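Speaker notes: Grip Release Faults in Household Tidying Work
Tetar Assistive Handling Program
Presenter: Ayten Eren
Susetwood, Oct 16, 2019

Opening

Good morning. These notes cover the release fault recorded in June during the bedroom tidying work, the steps taken after it, and the matters that are still open. Copies of the fault log are with the session chair. Please hold questions on the budget until the afternoon.

Slide 1. The task

The task is to sort and put away small personal articles on an ordinary bed. Straps, folded garments and light bedding are all within the approved list. Items with hard edges or glass are excluded. The operator closes the fingers on an article, lifts it, moves it and opens the fingers again. Our interest today is in that last step.
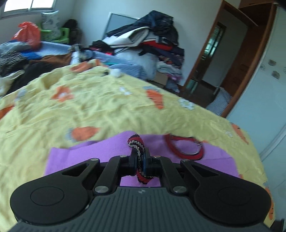
Braided strap held between the finger pads, purple cloth beneath.

Pause here. Point out that a strap is narrow and flexible, and that it can curl over a finger while it is held. Woven edging may catch on a pad. The Kaewkla procedure treats straps as a separate class for this reason, and our own procedure did not do so until after the fault.

Slide 2. What happened

In the June series the fingers failed to open on command in 9 of 80 releases. In seven of those cases a second command cleared the fault. In the other two the fingers stayed closed, and the operator pulled the article free by hand with the drive still powered. This was a breach of the work instruction. One operator received a pinch to the thumb. First aid was given and no time was lost.

Read the next sentence as written. The program accepts that the instruction was hard to follow, as the stop control could not be reached by an operator with one hand on the article.

Slide 3. Cause

The inspection found two contributing conditions. Fibers had collected at the base of the finger pads, and the release command was being dropped when it arrived before the closing movement had finished. Either condition alone produced a slow release on the test bench. Together they produced a full failure. The Jidura controller recorded the dropped commands correctly, but no alarm had been assigned to them.

If asked: the pads were within their service interval. The interval itself was set for rigid articles.

Slide 4. Changes in force

Pads are inspected and cleaned after every 50 grips on fabric. A dropped command now raises an audible alarm. Power is removed before any hand goes near the fingers, and the stop control has been moved to the operator's free side. Straps and cords are logged apart from folded garments.

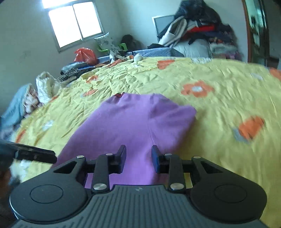

Ozan Dağdelen replied to the circulated draft that the alarm answers only half of the problem. In his view an operator who hears it will still reach for the article first, and the fingers ought to open by themselves when power is removed. He asked that this be put to the meeting in his own words: "A closed hand with no power is still a closed hand."

Response to be given from the floor: the point is accepted in principle. A spring return is under study. It would also drop any article being carried at the time of a power loss, and the two risks have not yet been compared. Do not offer a delivery date.

Slide 5. Open items

Revised service interval for fabric work, draft in review.
Spring return, bench study to be scheduled.
Refresher training for operators certified before June.
Wording of the pinch hazard label, with Susetwood for approval.

Leave this slide up during questions. Written questions may be handed to the session chair and will be answered with the minutes.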